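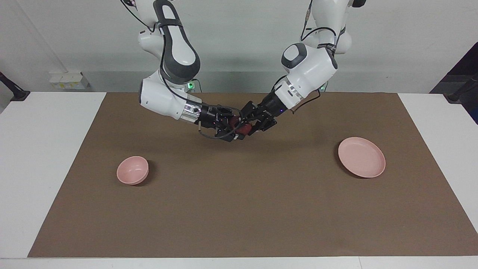
3.2 Bowl or plate: the choice of vessel for everyday meals

The first part of the interview asked which vessel the household takes from the cupboard for an ordinary weekday meal. We did not ask about feast days, because in our pilot work in Surnar people spoke about feasts with much pleasure and then had little patience left for the ordinary table. In total 152 households in Ullow answered this part.

The words themselves made some difficulty. In the local speech of Ullow one word covers both the deep plate and the wide bowl, and the speakers separate them only when there is a need, for instance when somebody is sent to buy a new one. We therefore followed the usage of the shops and called a vessel a bowl when its wall rises clearly from the base, and a plate when the food lies mainly on a flat surface. Figure 2 has one vessel of each kind, both pink, on a brown mat. Deep plates were entered as plates if the person who answered called them so, and a note was made in the margin of the form. These notes were later read by both authors of this section, and where we disagreed we kept the word of the household.

For soups and stews the answers were as expected and we do not discuss them in detail. For rice dishes the picture is more mixed. Older persons in general preferred a plate, and several of them explained that rice in a bowl becomes heavy and sticks together before it is eaten. Younger persons used a bowl more freely, in particular when they ate alone or away from the table. In families where three generations eat together, the plate was usual for everybody, also for those who said that they would take a bowl if they were by themselves. It seems that the choice follows the company at the table more than the dish, at least in the evening. At midday, when many of the households do not eat together, we found hardly any common rule.

The material and the colour of the vessels were asked in a separate question. Many households own one set bought together and a second group of pieces which were collected over the years. The collected pieces are the ones in daily use. Sets from the Drindix pottery were mentioned often, as a wedding present in most cases, and they were kept behind glass. One woman in the Rashti quarter told us that she had washed her set every spring and eaten from it only when her brother came home. Matching colour between bowl and plate was considered important for guests, but for the family it was seldom a reason to buy or to throw away something. Chipped pieces stayed in use for a long time, usually for fruit, herbs or peelings.

The cloth or mat under the vessels received less attention in the answers than we had planned for. Dark mats were preferred where children eat, and light ones were taken out for visitors. A few persons did not understand why we asked this question at all, and after the first week the interviewers were allowed to leave it out if the conversation was already long. For this reason we give no share for it in the tables.

Two points must be kept in mind when these results are read. First, the interviews were made in March, when fresh herbs and thick soups are eaten more than in the summer, and a household which uses bowls every day in March may not do so later in the year. Second, the person who answered was almost always the person who cooks. Bagheri carried out the greater part of the visits on Thursday afternoons, when the cooking for the weekend begins, and the other members of the family were then often outside the house. What they would have answered we cannot say.

Ullow has nearly 2,000 households, and our sample was drawn from the streets around the market and from the Rashti quarter only. The farms on the upper road are missing. Vahidi has visited some of them for other work and reports that large shared dishes are still placed in the middle there, with bread used in place of a separate plate. Such meals do not fit well in the form which we used, and a question on shared dishes was added for the second round, described in Section 3.4.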